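How to Run a Hands-On Robot Demo for Visitors (What I Learned at Our Open Day)

Posted August 18, 2020 in Workshop Notes

I've now helped put on 4 open days at our lab in Satcombe, and I still get the same message after each one: "We want to do this at our place, where do we start?" So I'm writing it all down, mostly so I can send people a link instead of typing the same long email again. If you have a two-armed robot, a table, and a bunch of visitors coming through the door, this should get you through the day in one piece.

I'm assuming your robot already works, at least on a good day. I won't go into training or setup of the software. What follows is the show itself: what you put on the table, who stands where, what you say, and what you do when it all goes sideways (it will, a little, and people love it).

What you'll need

A two-armed robot you can stop quickly
A table with a plain, light top
Two clothing items you've practiced with, plus one you haven't
A belt or two, a hat, a scarf, odds and ends
Tape for the floor
A laptop where the operator can reach it
A spare set of finger tips and the right hex key
Water for whoever is doing the talking

Step 1: Pick clothes, not blocks

Our first open day was all colored blocks. The robot stacked them, the robot unstacked them, and by the middle of the morning I could see people looking at the snack table. The next time we switched to clothes and wow, what a difference! Everybody has fought with laundry. A kid will stand and watch a robot go after a pair of pants for ten minutes and cheer when it gets a grip on something.

Denim is my favorite to begin with. It's stiff enough to hold its shape, it lies flat, and the seams show up nicely against a light table. Shorts are easier than long jeans because both arms can reach all of it without you sliding things around. T-shirts are harder than they look (thin, floppy, they stick to the table), so save those for after lunch when you're warmed up.

Start with the item laid out flat and smooth. You can crumple it later once the crowd trusts you.

Step 2: Add one thing that makes it tricky

This is the bit I'd push hardest. Plain shorts are fine, but shorts with a belt still in the loops are so much more fun to watch. The buckle is heavy and hard, the cloth around it is soft, and the loose end goes wherever it likes. You get to talk about all of that while the arms are moving, and visitors start calling out advice. "Get the other end!" "No, under it!"
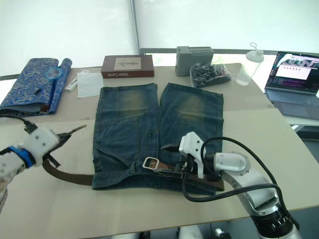 Keep the job small enough to explain in one breath. Ours was "deal with the belt," and I'd say that out loud before each round so people knew what to root for. If you try to show picking, folding, sorting and packing in one go, you'll spend the whole time explaining and they'll miss the good part.

Go slow, too. We run at 30 percent speed for visitors. It feels painfully sluggish to those of us who work with it, but a first-timer needs a moment to figure out which arm is doing what. I've had people ask us to slow down even more.

Step 3: Leave some everyday stuff on the table

I used to clear everything off. Then we had a day where there wasn't time, and visitors asked way better questions. Can it pick up that? What if the bottle was in the way? Does it know what the bag is? So now I leave a row of things along the back, out of the work area, and I let people point.

Two rules. Nothing goes in front of the arms unless it's part of the job, and nothing on the table should be something you'd cry over. Put caps on bottles. All the way on. I'm not going to tell you how I know that one.

Step 4: Sort out where people stand

Tape a line on the floor. Do it before the doors open, and make it farther back than you think you need, because people creep. At Nundmont, where we took the robot for a visit last December, the line was too close and I spent the whole afternoon doing a sort of sheepdog walk back and forth. My feet hurt for two days.

One person runs the robot and does nothing else. They don't answer questions, they don't hand out flyers, they keep a hand near the stop button. A second person talks. If you can spare a third, have them at the door telling folks how long until the next round. We do rounds every 30 minutes, and that leaves time to reset, drink something and let the slow walkers catch up.

Chairs are worth a thought. We roll a few office chairs over for anyone who wants to sit, and they end up being where the really long conversations happen.

Step 5: Let visitors choose an object

Okay, this is the part everybody remembers. After the practiced round, ask the crowd to choose the next thing. Have a box ready with items you're okay with, and let someone pick one out. Woven things, knitted things, things with a thick texture are great for this because the fingers have something to hold on to, and there's a nice bit of suspense over whether they'll hold on at the thick part or the thin part.

The operator places the object, steps back, and says "clear" before the arms move. Every time. Make it a habit even when you're alone in the room, so that you'll do it without thinking when there's a crowd talking at you.

If you have cameras down at the wrists, put that view up on a screen. I can't say enough about this! People had been politely nodding along, and as soon as they saw the job from the gripper's side they crowded in and started asking how it tells one thing from another. The view is odd at first, all fingers and close-up cloth with the room tilted behind it, so give them a minute to work out which way is up.
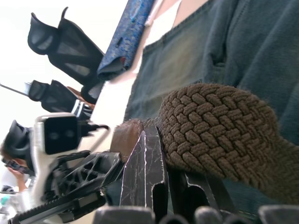 A word on fingers. They take a beating. Ours get scratched up just from normal use and I've stopped worrying about the looks, but do check the tips between rounds for chips or a rough edge that could snag a knit. I run a scrap of old sock over them. If the sock catches, swap the tip. We buy ours from Diekmann, and I keep spares in a jar by the laptop so I'm not digging through drawers with people watching.

Check your cables in the same break. Move each arm slowly through its full reach and watch for a cable that pulls tight or drags over the table. You want slack, but not so much that it scoops up the next item.

Step 6: Have a plan for the flop

Something will slip. The grip will miss, or the cloth will bunch up, or the arm will stop halfway and just sit there. My advice is to say what you see, plainly, and try again. "It missed the edge, let's give it another go." Visitors are much kinder than you'd expect, and a second try that works gets a bigger cheer than a first one.

I set a limit of 4 tries. After that the operator stops the arms, resets the item by hand, and we move to something easier. More tries than that and the mood drops.

If you need a proper restart, hand over to the talker. Ours has a little bag of spare gripper parts to pass around, which fills the gap nicely and gives kids something to hold.

Step 7: Write things down while you're tired

Right after the last visitor leaves, sit down and make notes. What got the most questions? What broke? I used to put this off to the next day and forgot half of it. We type ours into Flekia, the little logging tool we built, but a notebook is fine.

Keep a running total of your grasps, too, if your setup lets you. Ours was at 1383 by the end of our last open day, and I wrote it on the whiteboard by the door for people to see on their way out. We had almost 100 visitors and I think most of them took a photo of that number. No idea why it was such a hit.

A few odds and ends

Practice your talk with the robot running. It's louder than you remember and you'll need to speak up.

Pick one lighting setup and leave it alone. We opened a blind halfway through one morning and lost the whole next round to fiddling with it.

Don't wear a lanyard or loose sleeves if you're the one placing objects. Hang your badge on your belt.

Charge the laptop and plug it in. Both.

Bring a sweater. Our room in Satcombe gets cold once the doors have been open for an hour, and the talker is stuck there the longest.

If you try this at your own place, leave a comment with what you put on the table. I'm looking for ideas for next time, and I'm leaning toward a zip-up hoodie, which we've tried only once so far and with very mixed results.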